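Carolina Marinho started making soap in the kitchen of a rented apartment in Bremeck, with a stick blender and a scale borrowed from her sister. She now sells under the name Celtitetti and makes 200 bars in a normal week, more in December.

Before that she kept the books for a tile importer. "I liked the numbers," she says. "Soap is a lot of numbers too. You weigh the oil, you weigh the lye, you write it down. If you didn't write it down you can't make it again."

Her first 14 batches went to family. Several of them were too soft, and one separated in the mold overnight. She kept the notebook from that time and still looks things up in it.

The recipe she uses most is olive oil with a smaller share of coconut, no color, and very little scent. Customers ask for lavender and she makes it for them, but she doesn't use it at home. "My mother washed everything with plain soap. Hands, collars, the dog. That's the smell I know."

Curing takes up most of her space. The bars sit on racks for six weeks, and the olive oil ones stay longer if she can afford to wait. She has turned down orders over it. A hotel buyer from Cerkon wanted a delivery in three weeks, and she told him to call back in the spring. He did call back.

Rent is the part she worries about. The workshop on Mägi Street costs her more than the oils do, and the lease is up next year. She has looked at a place farther out, with a loading door, but it has no decent heat.

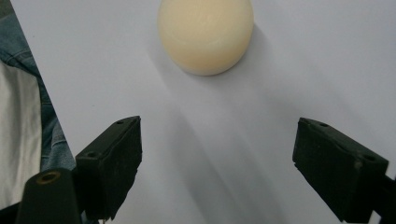

Carolina Marinho's prices are fair for a bar that lasts, according to one regular buyer, though he wishes she would sell the end pieces by the bag the way she used to. She says she may bring those back.

Asked whether she wants to grow, she takes a while to answer. "I'd like one more person, three mornings a week. Somebody who can lift — the oil comes in big drums and my back is not good." She has no plans for a second shop. Her next batch is due out of the molds at seven in the morning, and she'll cut it herself.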